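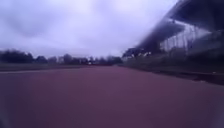
The track, with the trees behind.

Saodah Mandagi did not believe in the lantern. The box said Dunine, and under that, in gold letters, that a wish made over the flame on midwinter night would be kept until spring. It had cost 20 dollars. Her aunt had bought 3.

"Who keeps it?" Saodah asked.

"The lantern," said her aunt, setting one on the sill. "Don't be difficult."

In Levby they did this every year now. When Saodah was small, midwinter had meant soup and a cranky uncle. Then the shop on the corner brought in the lanterns, and suddenly it was an old custom and everyone's grandmother had done it. Hers hadn't. Hers had gone to bed at eight.

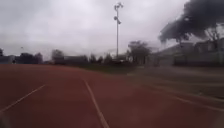
When do you light the lantern?
At dusk on midwinter night, and you leave it going until the household is asleep.

The leaflet had all that and more. It wanted the wick trimmed, the window open a crack, and 12 breaths before speaking. Saodah read it twice, looking for the part where somebody gave you your money back.

"Marty wished for a job last year," her aunt said, "and he got one in May."

"He applied for 116 of them."

"Well, he would have been tired without the lantern."

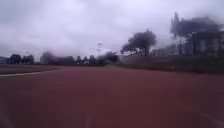
Lane lines on the red track.

Her aunt went up early with a sore hip. Saodah stayed to watch the flame, purely on account of the curtains. It smelled of orange peel and faintly of floor polish. She counted the breaths, lost her place at seven and started over, annoyed with herself.

Then she said it, quickly, the thing about the hip, and shut the window.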